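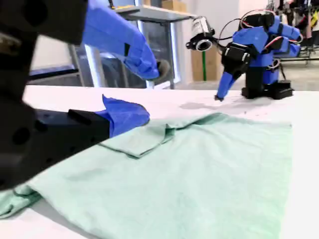

Belmonte Standing Wine Chiller

Item 873
Price: $242
Finish: brushed stainless or matte black
Ships from our Tenham warehouse

If you have ever sat down to a long lunch with a good bottle of something bubbly and found, right when the conversation was getting interesting, that your second glass had gone as warm as the bread basket, then you already understand why we carry the Belmonte. It's a standing chiller, the kind you see next to the table at an old-fashioned steakhouse, and it holds the bottle at elbow height so you can pour without getting up or knocking over the salt.

The bucket is double-walled, so the outside stays dry and you don't end up with a puddle on the rug. It takes two standard bottles side by side or one magnum by itself. Fill it halfway with ice, add cold water until it comes up to the shoulder of the bottle, and give it a little time before your guests sit down. People tend to skip the water, but please don't! Ice by itself leaves a lot of air around the glass, and the bottle takes much longer to cool.

The stand comes apart into a base, a pole and a ring, and all of it screws together by hand. There is a felt pad under the base for wood floors. If your dining room floor slopes a bit, as mine does at home, turn the leveling foot until the wobble stops. 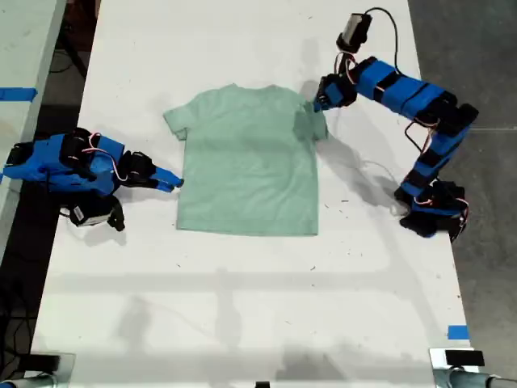
Tenham Store - Table & Bar Department

We first brought the Belmonte in last October, after a couple of our restaurant customers asked for something sturdier than the Sindell they had been using. The Sindell is still a nice piece, and at $65 it's a very fair price for a tabletop bucket, so if you only open a bottle at the holidays I would happily point you to that one instead. But for anyone who has friends over most weekends, or who runs a small dining room and needs a bucket that can take a bump from a passing chair, the Belmonte is the one I keep coming back to.

Care is simple. Empty it the same night, wipe it with a soft cloth and mild soap, and dry it well around the handles where water likes to hide. No dishwasher, and no steel wool on the black finish. The ring has a rubber liner that can be replaced when it gets tired (ask for part 1022).

In the box
Bucket with two handles
Three-piece stand
Rubber ring liner
Felt pad

Goes well with
Hasano ice tongs
Hasano bottle collar, for catching drips
Sindell champagne stopper

Restaurants and caterers can order by the case, and we are glad to set one up at the store so you can see how it looks next to your own chairs. Bring a bottle along if you want to check the fit - some of the wider champagne shapes are a snug pair.

Questions about this item go to Teguh Krishnan at the Table & Bar counter.

Price and finishes updated 1/15/24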